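Chapter 7
Automation and the Changing Job

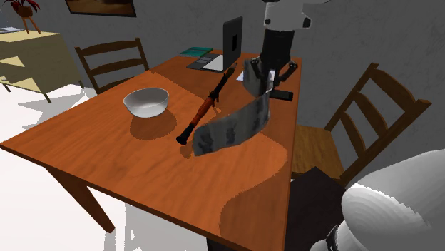
7.1 From Task to Job

A job is a bundle of tasks, and automation rarely takes the whole bundle. When a firm installs a robot arm, it usually hands over one or two tasks – most often picking up, moving and setting down – and leaves the others with people. The worker's day is then rebuilt from what is left, plus new tasks that the machine creates.

Consider the Midstead site of Lilari, which sorts and repacks returned household goods. Before automation, each packer handled 294 items per shift. Items came in mixed lots: bowls, books, laptops, loose paper. The packer lifted each item, checked it, and chose a bin. After 3 arms were installed, lifting passed to the machines. Checking did not.

Site manager Ngaio Cartwright expected fewer strain injuries and got them. She had not planned for the time packers would spend on failed grasps. Thin and curved objects were the main source. A gripper with two fingers must close on a part narrow enough to hold, and its approach must clear whatever lies next to it.

7.2 Who Handles the Exceptions?

An exception is any case the automated system passes back to a person. At Midstead, two packers, Miłosz Cieślak and Urszula Głowacki, were retrained as cell operators. Their pay grade stayed the same for the first year, although the work now called for fault diagnosis and record keeping. Section 7.3 examines how the grade was revised and how the union measured the added skill.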